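**Talk notes: drawer units and small-item storage** (Glória Barreto, 18 min slot)

Open with the Henwood unit: three drawers, gray, overhanging glossy top. Bottom drawer first. Ask the audience what they would put in it.

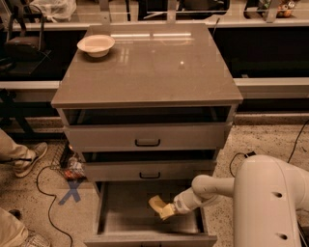
Last changed: January 7, 2018

- Flat drawer floor, thin side walls. Bowls fit if stored upright.
- Top stays clear except for items in use.

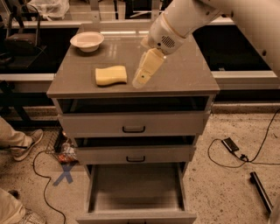 - Sponge goes in the bottom drawer, bowl in the middle. Do not mix them.
- Close upper drawers before loading the lowest. Fuad Lencho covers tipping in part 4.

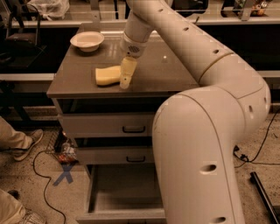

*Upper two drawers closed, bottom drawer open; bowl and sponge on top.*

Pause for questions, then Mekberg runners.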